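Skistum Valley Oral History Project: Progress Report to the Bositero Fund, June

Dear friends at the Fund,

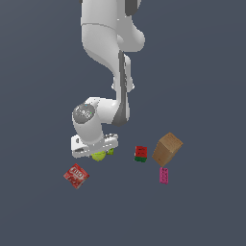
It hardly seems possible that we are already halfway through the grant, and I want to begin by thanking you for your patience over the spring, when my letters were shorter than they should have been. There is a good deal to tell you now, and most of it is happy news.

When we applied, we hoped to record the memories of people who had worked in the orchards and packing sheds of the Skistum valley before the rail spur closed. We had a short list of names and a fair amount of worry that the list would stay short. Instead, every person we spoke to seemed to have a cousin or an old foreman we simply had to meet, and we now have 376 recordings safely copied and stored. Some are only a few minutes long (one gentleman wanted to sing us a picking song and then get back to his lunch!), while others run through a whole afternoon.

Transcription has been slower going. The older speakers move in and out of three languages, sometimes within a sentence, and our typists quite rightly refuse to guess. Gwenaël Gaillard joined us in the winter to look after this side of things and has drawn up a spelling guide for the orchard words, which has already settled several long-running arguments over what to call a picking ladder. We expect to have up to 2,000 pages of transcript by the end of the grant, though a portion of those will still need a second reading.

The listening evenings have been a real pleasure. We held five of them, the last in the old grange hall at Zateo, where the heating failed and everybody stayed anyway, in coats, until well after nine. Two families brought photograph albums along and let us copy the pages. The Wijesinghe family have also lent us their grandfather's shed ledgers, which list the crews season by season, and these have helped us put dates to stories that until now began with "the year of the bad frost" – there were, I am sorry to say, several bad frosts.

As for money, we are a little under budget on travel and a little over on storage. I would like to ask your permission to move the unspent mileage across to cover the second backup drive and the archive boxes. The figures are on the sheet sent with this letter. Please do call if any line is unclear, as I am usually at my desk until four.

Over the coming months we will finish the interviews in the upper valley, where the roads are finally passable, and begin choosing excerpts for the school listening sets. The teachers have asked for short pieces with plenty of weather and animals in them, and we have no shortage of either. We still need signed permission forms from a handful of the earliest speakers, and I will be driving up to collect those myself before the harvest gets under way.

With warm thanks from all of us on the project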